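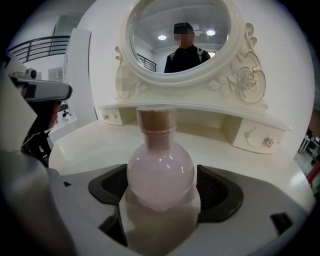 **Can a player be on the roster of two clubs in the same season?**

Our college football club, Joly, lost its kicker before the February games. He has already played one game for Darkex. Can we still register him, or must he wait until next season?
– Hạnh Doãn

**Answer 1**

He can move, but Darkex must sign the release first. Send it to the league office with the fee of 20 dollars. After that he sits out one game. We had the same case at Jostia, and the paper took longer than the game he missed.
– Ebuka Ibrahim

**Answer 2**

I think kickers are free to change any time??

**Answer 3**

No, the rule is the same for all positions. Ask for the release today.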